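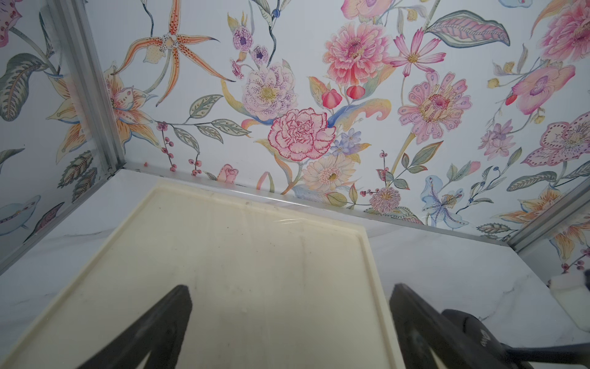

*A plastic cutting board on a marble countertop.*

**Makdale's new fitness coach on running loads, short squads and the January gap**

Pei-shan Tang took over conditioning for the Makdale under-17 soccer squad in January, after four seasons with the youth section at Rurar. Her first change was to the weekly running load.

"The players were covering good distance in matches and very little at speed in training," she said. "Total distance tells you who was on the field. I wanted the high-speed figure."

Midfielders now have a target of 2000 meters of high-speed running per week, matches included. Fullbacks were set the same number at first, then moved up to 3000. Center backs have no fixed target. Tang adjusts theirs after each match, depending on the height of the defensive line.

The squad wears tracking vests in every session. At the Yau tournament, the right back logged 776 meters at high speed in a single match, the highest value in the squad so far. Tang was cautious about it. "It was an open game and we were chasing it from the first half. I wouldn't plan a week on that match."

Recovery between tournament games is handled simply. Players who complete a full match do no running the next day – mobility work and a short pool session only. Substitutes train normally. "With a squad our size, the substitutes are starting the following game," she said. "They can't lose a day."

The squad missed 2 players with hamstring strains in the spring. Tang attributes one of them to the return from the winter break, when sprint work resumed too fast. The program now opens with hill runs at moderate effort, and full sprints come back in stages.

Makdale meet Piston in the opening round of the regional cup. Tang expects a high press and has moved the hardest session earlier in the week – "four clear days before kickoff, and then we bring the volume down."

She has not decided whether the right back will play the full match.

*August 2022*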